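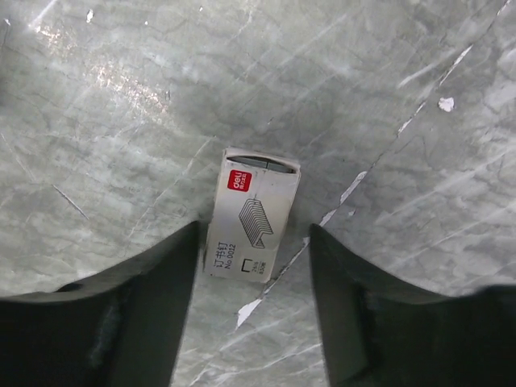 February, stationery bench, just after lunch

Staples! I finally got onto the staple question this morning and I'm really pleased with how it's shaping up. The Tidgate booklets go out in a run of 500, two staples through each spine, and I've been putting off deciding what to feed the long-arm stapler for far too long. The little deli carton (No.0012) is the one I keep reaching for. It's a lovely compact thing, white card with a line drawing of the staples on the face, and with the end open you can see the silver-grey strip sitting in there before you tip any out. The corners have gone a bit soft but the card is holding its shape, so it can stay as the working box on the bench.

Tried it on five dummies. Cover is the Buvard blotting stock we had left over from the folders, inside pages the ordinary copy paper. First two were rubbish, my fault, I had the back stop set for the old Dunance pads and the staples landed a good 2 mm off the fold. Moved the stop, ran the other three, and they came out beautifully! Legs closed flat, no bulge on the spine, and the cover didn't tear when I opened one right back and gave it a proper tug.

Blotting stock does bruise under the anvil, though. There's a faint shiny patch either side of each staple. A scrap of tracing paper underneath mostly cured it (colour of the scrap doesn't matter, I used whatever was in the offcuts tray).

Sums: 500 booklets at two each is 1000 staples, and the order sheet says 2000 so we've got spares for the duds. Please don't pinch them for the noticeboard.

Still to do:
check the thicker Szénási catalogue, which I suspect wants a longer leg
mark the back stop position in pencil, both settings
trim the three good dummies and leave them under the heavy dictionary overnight
more tracing paper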